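Residential Services: Household Guidance Notes
Keeping Indoor Slippers in Order
Revised 11th December

Residents of the Ondbridge and Saragih buildings are asked to remove outdoor shoes on entering a carpeted apartment. Most households comply by keeping slippers near the door or in the main room, and most inquiries received by this office concern what to do with those slippers once there are more than two or three pairs. The notes below replace the single sheet issued last January.

Choosing a place

An open shelving unit of the ladder type is suitable for slippers. It allows air to reach the soles, it takes up little floor space, and it shows at once whether a slipper is missing. Closed boxes and lidded baskets should be kept for footwear that will not be worn again until the next season.

The unit should stand on level floor, close to a wall, and should not obstruct a desk, a radiator or a doorway. Where a ladder unit is supplied with wall fixings, these must be used. Residents of the Saragih building should request fixing by the maintenance desk and should not drill the walls themselves.

A chair nearby is of real use. Residents who sit to change their footwear are less likely to leave one slipper in the middle of the room, and older residents are strongly encouraged to do so.

Arranging the shelves

Use the middle shelves for slippers in daily use. The top shelf is better left for light items or for nothing at all, and the lowest shelf is awkward to reach and gathers dust from the carpet. Place pairs side by side with the toes facing outward. If a slipper projects over the front edge of the shelf, push it back until the heel is fully supported – a slipper that overhangs is easily knocked down by a passing sleeve or a vacuum hose. 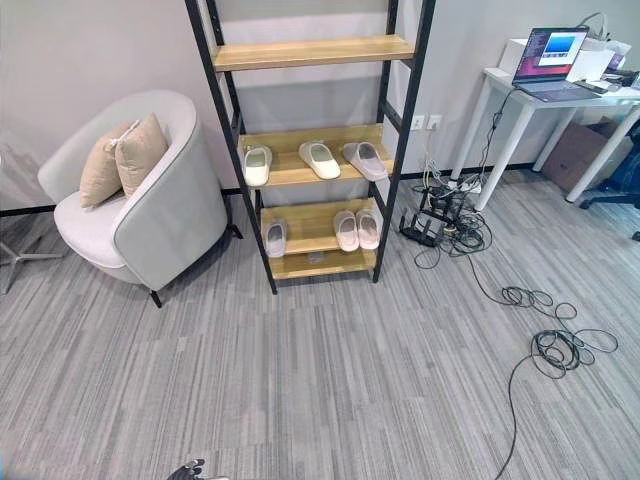
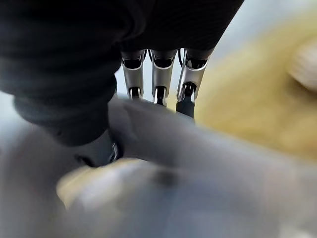
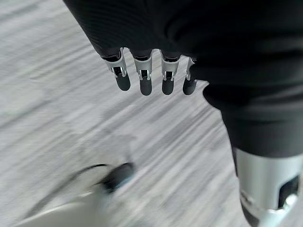

Single slippers are the most common cause of disorder. When one is found, put it on the shelf at once, even if its partner is not to hand, and leave a space beside it. Slippers of similar pale colors are easily confused, and a small stitch of colored thread inside the heel will tell them apart. Shanti Kushwaha of the Kometero laundry room keeps thread and needles at the counter for this purpose.

Cleaning

Check the care label before washing. Slippers without a label should be wiped by hand with a cloth wrung out in mild soapy water. Those marked as washable may be placed in a mesh bag and washed on a cool, gentle cycle, no higher than 40 degrees Celsius. Do not use bleach on white or pink fabric. Bleach may yellow the foam beneath the cover.

After washing, press the slippers in a dry towel, restore their shape by hand, and leave them to dry away from direct heat. At least 12 hours should be allowed. Thick soles can take a full day, and slippers must not go back on a wooden shelf while damp. Water marks on light wood are difficult to remove.

Shelves should be wiped along the grain with a barely damp cloth and then dried. Metal side frames need only a dry duster. The carpet under and behind the unit should be vacuumed whenever the rest of the room is done – the strip along the baseboard is often missed.

Replacement and disposal

Slippers with a worn or smooth sole should be replaced promptly, particularly in apartments with a tiled kitchen. Clean slippers in fair condition may be left in the Joltel collection bin beside room 19. Items that are torn or soiled should be placed in general waste.

Questions about shelving and wall fixings may be addressed to Conall Sheehan at the maintenance desk. Questions about washing should be taken to the laundry room during counter hours.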